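Equipment notes: the hand on the Podum arm

Members who use the Podum arm at the Grornow workshop will be aware that the hand was out of service for part of July. It has since been returned to use. The following summary is provided so that all groups booking the arm are working from the same information, and so that the revised care routine is understood before the new booking period opens.

The fault was first entered in the log as a slow thumb. Users reported that the thumb closed later than the fingers and, on some grasps, did not close fully. The supplier, Antoniadis, was consulted by telephone and advised that the joint at the base of the thumb should be inspected before any change was made to the control settings. On inspection, grit was found in the collar and one fastening was found to have backed out by part of a turn. The collar was cleaned, the fastening was reset, and the hand was run through its opening and closing cycle with no load for 2 hours. The delay did not return during that period.

The workshop has taken the opportunity to review how the hand is looked after in general. Until now it has been cleaned when a user noticed that it needed cleaning. This has proved unsatisfactory. The thumb is the thickest of the moving parts and its dark, matte surface holds small flecks of dust, and the collar at its upper end is open, with the joint parts inside it. Anything that settles on the outside may in time find its way in. 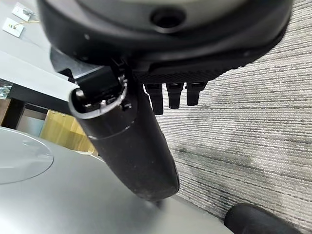
One group wrote to ask whether compressed air could be used on the collar between sessions, noting that it is quicker than a brush and is already on hand at the Balten bench. The request was considered and has been declined for the present. Antoniadis recommends a soft, dry brush, worked outward from the joint, and has cautioned that air at bench pressure can drive fine material further into the mechanism. The group's further suggestion, that a brush be kept permanently beside the arm, has been adopted.

The revised routine is set out below and applies to all users.

Before each session, the hand is to be opened fully and inspected with the arm stopped. The collar at the thumb is to be brushed out. The outside of the fingers and thumb may be wiped with a dry, lint-free cloth. Solvents, including alcohol wipes, are not to be used on the textured strip above the fingers, as they may harden the material and reduce its grip.

After every 9 sessions, the visible screws at the thumb joint are to be checked with the driver supplied in the arm's own case. Drivers from the general tool wall should not be substituted, as the tips do not match and the heads mark easily. A screw that moves under light pressure should be brought back to its seated position and no further, and an entry made in the log. Should the same screw be found loose on a second occasion, the hand is to be withdrawn from use and workshop staff notified.

The round recess in the curved plate on the housing is to be left alone. It should not be probed, brushed or covered with tape. Dust on the plate itself may be lifted with the cloth.

Calibration will continue to be carried out by workshop staff only. It is scheduled once in each booking period and takes 3 hours, during which the arm is not available. Users who believe that the hand is closing unevenly are asked to describe the behaviour in the log, including the grasp selected and the object being held, and to leave the stored settings as they are. Two of the settings had been altered before the July inspection, without an entry, and this lengthened the work considerably.

Storage arrangements also change. The hand is to be parked with the fingers relaxed and the cotton cover fitted. The cover should be shaken out away from the arm before it is put on. Cables are to be left connected unless the arm is being moved, in which case the order of disconnection printed inside the case lid must be followed.

A replacement collar seal has been ordered through Antoniadis and will be fitted when it arrives. The work is expected to occupy a single morning, and affected bookings will be moved to the next free time at no charge. Printed copies of the routine may be collected from the front desk at Grornow. Enquiries about the log, or about access to the driver set, should be directed to the workshop office between 9 am and noon.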